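Who Makes the Rules for Robots?

by Kastriot Stan

My niece asked me a question at dinner once that I have been answering ever since. She wanted to know if a robot could get in trouble. Like, if it knocked over your juice, would it have to go sit on the stairs?

I build and test robot arms for a living, so you would think I'd have an answer ready. I did not! I said "um" for a while and ate a potato. But it is a really good question, and it leads straight to my favorite boring-sounding subject in the whole world, which is rules.

Stay with me. I promise there are robots in this.

A robot can't promise anything

When your teacher says "no running in the hall," you understand it. You might even agree with it (on a good day). You know that running could mean crashing into a kindergartner with a tray of paint. So you walk.

A robot arm doesn't know what a kindergartner is. It doesn't know what paint is. It has motors, a computer, and a list of instructions, and if the instructions say "swing left," it swings left. If your head is on the left, well, that is a problem for your head.

So the rules about robots are really rules for people. They are for the people who design the robot, the people who set it up, the people who write its program, and the people who walk past it carrying a sandwich. My niece's juice question has an answer after all: the robot doesn't sit on the stairs, but a grown-up has to go find out why it knocked over the juice, and then fix it so it doesn't do that again.

What is a standard?

Okay, here comes a grown-up word. A standard is a set of instructions that lots of people have agreed to follow, so that everybody does a thing the same way.

You use standards all day long. The plug on your lamp fits the outlet at your house and also the one at your grandma's. A sheet of notebook paper fits in your binder because the holes are where the binder people expect them to be. Red means stop on every street in your town, and imagine if it didn't. Imagine if on your street red meant "go fast" and on the next street it meant "honk."

Robots have standards too. Some say how the emergency stop button should look and work. Some say how a company has to think through everything that could go wrong before it switches a robot on. People from lots of countries sit in meetings and argue over every single word. I have been to one of those meetings. We spent a whole morning on the word "near." (How near is near? You try it!)

My shop follows the big published standards, and then we have our own house rules on top, the way your family follows the law but also has a rule about shoes on the couch. Ours are taped up inside the door. I'll tell you the ones I like best.

Know where the arm can reach

Hold your arm straight out and turn in a slow circle. Go on, I'll wait. Everything your fingertips could touch, including up high and down by your knees, is your reach.

A robot arm has a reach too, and the first thing we do with a new one is work out how big it is. Then we mark it. We have an arm at our shop named Jamo (I didn't pick the name) and there is a line on the floor around Jamo's table. When Jamo is running, my toes stay on my side of the line. When Jamo is off and locked, I can go in.

You may have seen yellow and black stripes on the edge of a loading dock or the back of a big truck. They are there to say "pay attention here." You can read stripes from far away, and you can read them even if you speak a different language or haven't learned to read yet. That's pretty good for some tape.

The big red button

Every kid who visits wants to press the emergency stop, and I get it, because it is large and red and shaped like a mushroom. So I let them! I really do. It's the first thing a visitor learns at our place.

When you hit it, the robot stops. It doesn't finish what it was doing first, and it doesn't ask if you are sure. Then comes the part people forget, which is that letting the button back out must not make the robot start moving again. Somebody has to go and look, check that the area is clear, and start it up on purpose. Two separate steps.

Anyone is allowed to press it. You don't have to be the boss and you don't have to be right. A man who was delivering printer paper pressed ours one Wednesday because he thought he smelled something burning. It was my toast. We thanked him anyway, and we meant it, because if you tease a person for pressing the button, they might not press it next time.

Start small and go slow

We never begin with the hard stuff. Before an arm gets to handle anything heavy or sharp or hot, it practices with things that would be no big deal if they got dropped.

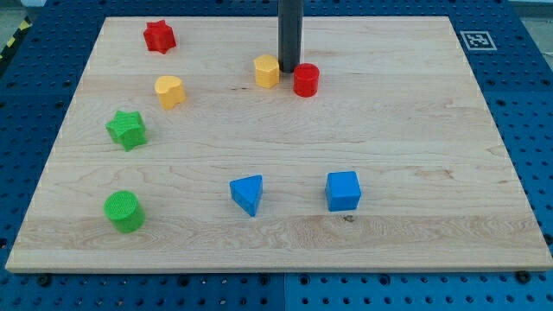
Going slow matters just as much. The first time we run a new program, we run it at a crawl. It is SO boring. You could eat an apple between one move and the next. But when a robot is creeping along and starts heading someplace silly, you have plenty of time to say "nope" and stop it. If it looks good, we speed it up a little, and watch again, and then speed it up a little more.

Grown-ups are bad at this rule, by the way. We get excited. The arm does it right once and we want to go straight to full speed and call everybody over to see. So our house rule is that a program has to go right 30 times in a row at slow speed before we are allowed to touch the speed dial. If it messes up on try number 29, we go back to zero. Yes, there is groaning.

Bolt it down

If you've ever tried to color on paper that keeps sliding around, you know why this one is a rule. A robot goes where it has been told to go. If the thing it's working on has scooted over by the width of your thumb, some robots will notice and some won't, and the ones that don't will carry on as if everything is fine.

So things that should stay still get fastened. We use bolts, mostly. Tables with a grid of holes are wonderful for this, because you can take something off on Monday night and put it back in exactly the same place the next morning.

Some robots have cameras as well, and they like to have something easy to look at. People make special square markers for them, in black and white blocks, a bit like a very simple puzzle. The camera finds the square, and the computer uses it to figure out where it is looking from. There is a rule that goes with those too: don't put your coffee cup on the marker. I have broken that rule. The arm got very confused and it was my fault.

Write it down

This is my least favorite rule to follow and probably the most useful.

Every time we change something, we write it in a log. What did we change, who changed it, and what happened after? The logbook for our project called Nitix has 591 entries in it. Most of them are dull. "Tightened bolt." "Tightened other bolt." One just says "Why is it humming," and the one after it says "That was the fridge."

But in February we had an arm that kept stopping in the middle of its work, and we couldn't see any reason for it. We flipped back through the log and found that on the day it started, somebody had moved a cable. We moved the cable back. Fixed! Without the log I think we would have taken the poor thing apart.

You can do this at home if you build stuff. Blocks, marble runs, recipes, whatever. Write down what you changed, and only change one thing at a time. If you change four things and it gets better, you won't know which one to thank.

Ask "what if?"

Before we turn on anything new, we sit around a table and play a game. It has a serious name (risk assessment), but really it's a game of What If.

What if the power goes out while it's holding something? What if somebody's hair is long? What if it's sunny and the camera can't see? What if a dog gets in?

No question is too silly, and each one gets written on a card. Then for each card we ask two things. How bad would it be? And how likely is it? A thing that is very bad and pretty likely has to be fixed before we do anything else. A thing that is a tiny bit annoying and almost never happens can go lower in the pile, but it stays in the pile.

The best way to fix a danger is to get rid of it completely. If a corner is sharp, make it round. If you can't do that, put something in between, like a fence or a cover. A warning sign comes after those, because signs only work if people read them, and have you met people?

I played What If with a class of fourth graders and they filled nearly 30 cards before snack. One boy asked, "What if the robot is doing everything right but the person told it the wrong thing?" I wrote that one down and brought it back to the shop, and now it's the first card we read.

Can a rule be changed?

Sure! Rules should get changed when people learn something new. Our line on the floor used to be closer to the table. Then we put a longer gripper on Jamo, and a longer gripper means a longer reach, so up came the tape and down it went again farther out.

What you can't do is change a rule all by yourself in the middle of things because you're in a hurry. At our place you have to bring it up, explain it, and get another person to agree. My niece thinks this should apply to bedtime as well. She has written up a proposal, and her mom is reading it.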